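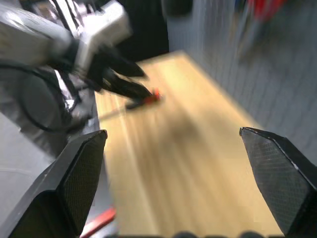

Photo: Stuvora

Myklebust table oil, 357 ml

We've been selling this one at Zakside for years now, and it's still what I reach for at home (the kitchen table gets a coat every January, whether it wants one or not!). Wipe it on with a soft cloth, leave it 10 minutes, then buff it well and go and have a cup of tea. Two thin coats suit most pale woods and keep the grain showing nicely. Order by Saturday and we'll pop in a Pekorier cloth too.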